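**Pre-session check, bimanual cell 2 (tabletop set)**
Checked by: Inês Prata. Second reader: Simão Bastos.

- [x] E-stop tested from both sides. Releases cleanly.
- [x] Joint limits loaded for left and right arm.
- [x] Wrist cables secured. *Right wrist: re-tie before the next block.*
- [ ] Gripper pads inspected. *Left pad worn at the tip, replacement on order from Prasteck.*

Episodes on disk at start: 2,227. Of these, 178 are flagged for a late first contact and stay out of the training split until Simão has reviewed them.

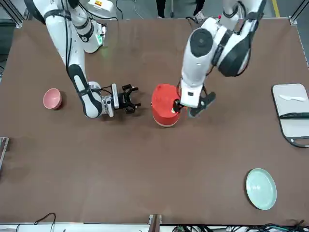
Object positions are changed between episodes, by hand, with both arms paused. Operators keep the same task prompt for a full block of 253 episodes.

- [x] Floor line respected during motion.
- [x] Camera clock matches controller clock.
- [ ] Free disk space above 700 GB. *Short. Move the September block to the Kettani server first.*

Open items go to V. Antunes before the next start.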